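Home | Files | Budget notes | Issues | Wiki

# Lavuteo kitchen set: README and purchase notes

Simulated two-handed kitchen episodes, kept next to the spending plan they were made to support. We wanted to know what hardware to order before ordering it.

## Contents

- 477 episodes, rendered, two arms with multi-finger hands
- 52 held out for testing
- 16 object types, produce and small kitchen items
- `budget.csv`, one line per part, with quotes from Suklow and Quezada

## What the plan covers

Arms and hands are separate lines. The hands cost more to keep running than to buy, so spare fingers are listed under year one. Compute for rendering is on the Plesus account and isn't counted here.

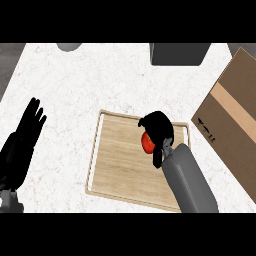
Larysa Bilyk would hold off on the second hand until the first has done 1000 grasps on a bench, and she wants the spares quote redone before January. Her version of the sheet is in `budget_alt.csv`. It moves the second hand to the next budget year and leaves both arms where they were.

Small round produce is the grasp we price against. A cheaper two-jaw gripper is in the sheet as a fallback, with its own mount.

## Known gaps

- No shipping or import fees
- Contact forces are simulated, so don't use them to estimate finger wear
- Quezada's quote leaves out cables

## Comments (3)

**mtk_lab:** Is the service contract per arm or per pair?

**repo owner:** Per arm. Fixed the column header.

**dovetail9:** Add a line for the table. We forgot ours and it held up the install.

Reply | Report | Older comments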